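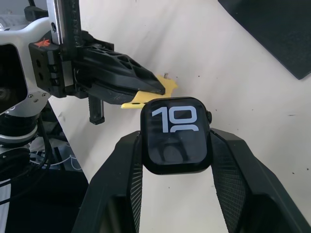
Last changed in January by Ama Korletey

Cleaning a smartwatch and its band at the kitchen table

I put off cleaning my watch for months, and I suspect most people do the same (you see it so often that you stop seeing it!). It's a pleasant little job once you sit down to it, though, and after the first go you'll manage it while the kettle boils. My watch is a Letora with a soft band, but the steps suit most of them.

Clear a bit of table first. A pale top is lovely for this, as the small dark bits show up against it, and you can wipe it down afterwards. Push keys and tags and anything else from your pockets off to one side, or clean them at the same sitting, which is what I usually end up doing.

What you'll want:
A soft lint-free cloth, and a second one for drying
A small bowl of lukewarm water with one drop of dish soap
A wooden toothpick
A saucer for the pins

Turn the watch off and take it off the charger. Lay it face down on the folded cloth and look for the catches that hold the band. On some watches you press a button, and on others you slide a tiny metal pin back with your fingernail. Go gently, and keep your other hand cupped over the top. Those pins are sprung and they travel further than you'd think. I once found one in the fruit bowl. Into the saucer they go, straight away.

Silicone and rubber bands can have a proper wash. Leave them in the bowl for 4 minutes, then rub along both sides with your fingers, paying attention to the holes and the underside near the buckle, where sunscreen builds up. Rinse well. Leather stays out of the water altogether and just gets a wipe with a barely damp cloth.

For the watch itself, dampen a corner of the cloth and wring it out hard. Wipe the face, then the back, and run the toothpick very lightly around the edge of the button to lift the grey muck. Don't poke at the speaker or microphone holes, however tempting.

Pat everything dry and let the band sit in the air for 12 minutes or so before you put it back on. Check that each end clicks, give it a small tug, and you're done. I do mine once a fortnight in summer and less in the cold months.
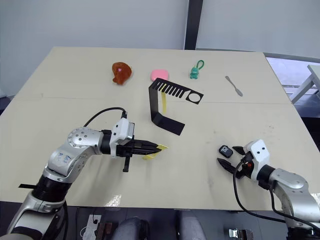 Aba Dogbe wrote: Can I add one for the yellow and white bands? Mine picked up a blue tinge from new jeans and soap did nothing. Baking soda and a little water, made into a paste and left on for 11 minutes, took most of it off. Try it on the inside first. I still can't shift the mark by the buckle, if anyone has an idea.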